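Wultholm Bottle Set
Demonstration data for grasp learning, sold by the download

I put the Wultholm Bottle Set together after a winter of trying to train a grasping policy on cubes, then watching it fall to pieces the minute I handed it something from the fridge. Cubes are easy! Drinks are where it gets interesting, and drinks are what you get in this set (plus a lot of fussing over labels and timing on my part). 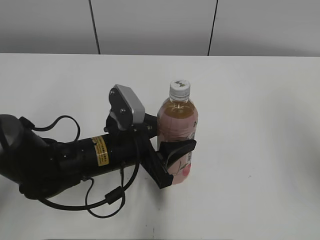
The base set has 800 episodes, each one a single reach and grasp, recorded at my bench over most of March. I drove every one of them by hand with the Pluterus leader arm, so the motion you're learning from is a person's motion, with the small hesitations left in. I kept the background plain and spent the variety on approach angle and where the fingers close. A lot of the episodes go for the lower half of a full-size drink, like the tea bottle with the pink and white label, where one finger comes around the front and covers part of the print. If your model leans on reading the whole label to find its target, these will give it a workout.

Every episode comes with the fixed camera view, joint positions, gripper opening and a plain text note from me. The notes are short. Some just say "good," and some are me complaining that I came in too low. I left the complaints in because a couple of early customers told me they filter on them, which I love.

There are 102 failed grasps too, kept in their own folder so they don't sneak into your training run. Please don't delete them! I got more out of those than out of the last big batch of clean ones.

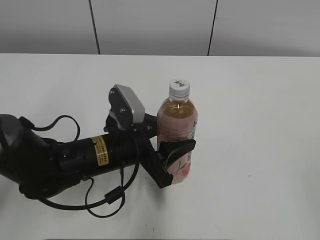 Files are in the Amano layout, one folder per episode, and there's a small converter in the download if you're on Lutateo. It handles the timestamps for you (I got them wrong in the first release, sorry again to everyone who wrote in). You'll want 305 GB free before you unpack, and please use a wired connection if you have one.

What you get
Base set, 800 episodes
Failure folder, 102 episodes
Converter script and my notes
2 rounds of updates at no charge

One license covers one lab or one shop, and student projects are fine under it. If you need a different object or a different gripper, write to me before you order and I'll tell you if I can record it. I answer mail on Wednesday mornings, usually with coffee.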